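4.2 What the shopkeepers told us

I went into Butdale expecting people to grumble about the new digital ID, and plenty of them did. But most of the 21 traders we talked to liked the idea – they just hated the forms! Prapai Sukprasert and I sat with 300 pages of interview notes, and the same complaint kept coming up: one login for tax, another for permits, a third for market stalls. Wichai Nuchit's earlier survey in Fultside (3,684 replies) found much the same thing. Small gift and homeware sellers had it worst, as they often change what they stock.

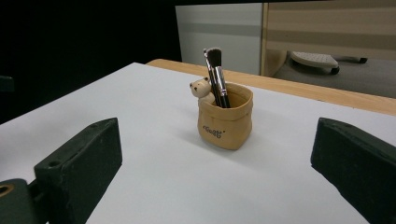
Figure 3. Small pot with a bear at the rim.

We come back to the permit rules in Section 5.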